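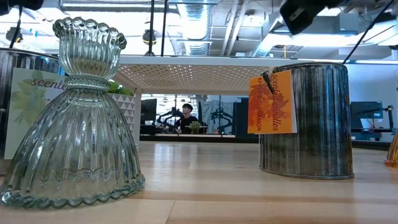
What does the Irivano handling kit cost a small shop to run once it is installed?

Roughly 40 minutes of attention per shift, plus one set of finger pads every 4,000 picks. Power is minor. The attention is the number to budget for.

Home Talks Reviews Archive Contact

Irivano two-arm kit: a review for mixed retail goods
Speaker notes, Kenna Ogilvie, Markside, 2026-05-07

Slide 1. Scope
Say up front that this is the standard kit with the standard gripper. No custom fingers. Jerden lent the unit for 22 days and had no say in the test plan. Ottmar Vogler ran the bench, I wrote the scoring script.

Slide 2. Why gift and home goods
Most published tests use cartons. Our audience packs glassware, candles in tins, small planters. These items differ on three points that matter to a gripper: transparency, surface texture, and loose parts such as hang tags.

Slide 3. Clear glass
Depth sensing is the weak spot. A ribbed vessel with a narrow waist returns usable points at the rim and almost none through the middle. The kit's planner then picks the rim by default. Set the grasp height by hand in the item profile and aim for the waist. Pause here. Someone will ask about polarizing filters. We tried one, gained a little under overhead lighting, lost it again near the window.

Slide 4. Corrugated metal
Easy to see, awkward to hold. The pads bridge the ribs and contact area drops. Raise grip force one step above the profile default. Going two steps marked the finish on a galvanized bucket, and Till Kramer would like that mentioned — it was his bucket.

Slide 5. Tags and twine
The segmentation model treats a paper tag as part of the body. If the tag hangs at an angle, the computed center shifts toward it. Workaround: mask the tag region when you teach the item. Teaching takes 7 images with the mask, same as without.

Slide 6. Table surface
Glossy wood produces false edges where ceiling lights reflect. Recalibrate after any change in lighting. A matte mat removes the problem, but the mat in the box is too small for both arms. Order the larger one from Hollmann.

Slide 7. Software
Item profiles export as plain text. Good. The undo function covers only the last edit. Not good. Rainer Hellwig asked Jerden for a version history and was told it is planned, no date.

Slide 8. Recommendation
Buy it if your range is mostly opaque and changes slowly. For glass-heavy ranges, rent first and run your own worst items. Skip the premium support tier in the first month — the manual answers most of what we called about.

If time is short, drop slide 6 and go straight to software.

Recent talks
Edeltraud Stüber: Writing item profiles that survive a range change
Till Kramer: Finger pads compared, silicone and foam
Rainer Hellwig: Rental terms for bench arms
Ottmar Vogler: Calibration under mixed light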